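**Ticket 2621: Live leaderboard shows incorrect totals after the second round**

Event: Werwood Amateur Open, Buridcombe Golf Club
Reported by: Bram Van Damme, Tournament Office
Assigned to: Wim Smits, Scoring Systems
Priority: High
Status: Resolved, monitoring

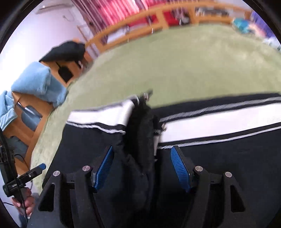
**Summary of the problem**

The public leaderboard displayed incorrect 36-hole totals for a number of players who started on the tenth tee. Individual round scores were correct on the player pages and matched the signed cards. The fault was limited to the combined total and to the position column, which is calculated from it.

The Tournament Office requested a correction before the cut was published. The draw for the third round was to be held until Scoring Systems confirmed the totals.

**Environment**

- Scoring package: Nassar, tournament edition
- Scorer handsets: Fullell, connected over the course wireless network
- Format: 72 holes, stroke play, two-tee start for rounds one and two
- Display: public website, clubhouse screens, press room feed

**Log**

**16:10** Ticket opened by the Tournament Office. Two players contacted the recorder's desk to say that their totals were four strokes too high. Cards checked against the database. Cards and hole-by-hole entries agree.

**16:18** W. Smits acknowledged. Asked the Tournament Office whether any affected player had started on the first tee. Reply from B. Van Damme: none found so far.

**16:25** Clubhouse screens switched to round scores only. The website could not be switched separately, so a notice was placed at the top of the leaderboard stating that totals were under review.

**16:40** Display cache cleared and leaderboard service restarted. No change. Totals returned with the same errors, which indicates that the fault is in the calculation and that the display is reading it correctly.

**16:52** Exported the results table. For each affected player, the eighteenth hole of round two had been counted twice. On most of these rows the error is 4, the score made on the hole. One player who made a six there was shown six strokes too high.

**17:05** Handset records reviewed. Players starting on the tenth tee complete the eighteenth as their ninth hole. The handsets send a nine-hole confirmation at that point. During the network interruption at midday, the handsets stored this confirmation and sent it again when the connection returned. Nassar accepted the second message as an adjustment to the total instead of discarding it as a duplicate.

Note from W. Smits: the same interruption affected players on the other side of the draw, but they had either passed the ninth green already or had not yet reached it. This explains why the tenth-tee starters alone were affected.

**17:20** Proposed correction sent to the Tournament Office: remove all stored adjustments for round two and recalculate totals from hole scores. The Tournament Office asked whether a penalty added by the Rules Committee in the morning would be lost. Confirmed that penalties are entered against the hole and are not stored as adjustments.

**17:31** Approval received. Backup taken. Recalculation run on the test copy first, with no errors reported.

**17:38** Recalculation run on the live system. Response time on the website rose to 400 milliseconds during the process and returned to normal afterward.

**17:55** Totals compared by hand with the signed cards for every player within three strokes of the projected cut line. All agree. One player previously shown as having missed the cut is now inside it. The Tournament Office informed the player directly.

**18:04** Notice removed from website. Clubhouse screens returned to full display. Cut published and third-round draw released.

**Follow-up actions**

1. Duplicate confirmations are to be rejected by the scoring package. Configuration setting 235 has been changed and is to remain in place for the rest of the event.
2. Walking scorers are to be told at the morning briefing not to press "Send" again when the handset shows a waiting message.
3. The press room requires a corrected results sheet. B. Van Damme to supply.
4. The wireless access point near the eleventh fairway is to be inspected before play on Tuesday.

**Outstanding**

The archived hourly standings still contain the incorrect figures. The Tournament Office has been asked whether these should be corrected or withdrawn. Ticket to remain open pending a reply.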